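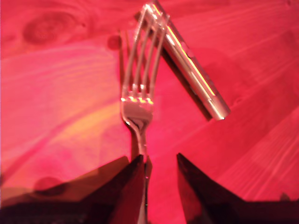 Unit 6. Can a machine do the chores yet?

Course notes, Automation and Everyday Work
Jirkstead Technical College
Revised 10/4/26

Read these before the session and bring your marked-up copy. The short answer to the title is no, with exceptions, and most of our time will go to the exceptions. Several of you work in kitchens or warehouses and will have opinions. Write them in the margin.

6.1 What counts as a chore

Take "put away the silverware." A person hears one job. Written out for a machine it is a long string of jobs: find the pieces, tell a fork from a knife when one is lying across the other, choose which to take first, get hold of it, turn it the right way, carry it without knocking anything, let go in the right slot, and notice if any of that went wrong. Demonstrations usually show two or three of these. The advertisement claims the whole string.

Look at the fork at the top of this unit. It is held near the lower handle between two dark fingers, with a knife across the tines. Getting to that point is a real piece of engineering and I don't want to sneer at it. But a grip is a grip. A still can't tell you whether the fork got to a drawer, how many tries were needed, or who set the pieces out beforehand. Keep asking those questions of every picture and clip you are shown this term, including mine.

6.2 Why forks are hard

Polished metal reflects whatever is near it. The fork and knife in the picture have both taken on pink from the tabletop, and there are bright highlights along the metal. Strong highlights and reflected color can confuse a vision system that has to find where an object ends and the table begins. Shadows can do it too.

Flatware is also thin. A small error in height means the fingers close on air or press into the table. And a fork held by the handle has most of its length sticking out past the fingers, free to catch on things.

People solve this by touch, mostly without looking. Try it at home: sort a handful of silverware with your eyes closed, then again in thick oven mitts. The second try is closer to what many grippers have to work with.

6.3 Reading a success rate

Suppose a vendor reports 90 percent success at each step, and the chore has several steps in a row. Two steps gives you 81 percent. Four gives you under 70. Six gives you a little over half. Nothing dishonest has been said, and you would still be picking spoons up off the floor.

Our worked case is the Fleleo table-clearing trial, run in the college cafeteria in March. The handout reported 34 of 40 items placed correctly. Points to raise:

Were the 40 items all different, or the same few over and over?
Did a failed grasp followed by a good one count as a success?
Was a person standing by, and how often did that person step in?
How long did it take, setup included?

The handout answered the first of these (same few) and left out the rest. I wrote to ask and got a brochure.

6.4 The shop floor

Factories do better, and the reason is dull. Parts arrive in a tray, facing one way, under fixed lights, and the machine does the same move all shift. The Sotix packing cell we visited is a fair case. It works. It also needs somebody to load the trays, and that labor was missing from the savings sheet. Kitchens have no trays.

6.5 For next time

Pick one chore you did this week. Write out every step, including the ones you did without thinking. Mark the step where you would expect a machine to fail first, and say what evidence would change your mind. One page. Then watch the Ayaaba dishwasher-loading clip on the course site and note every cut in the video.

Late papers go in the tray outside the lab.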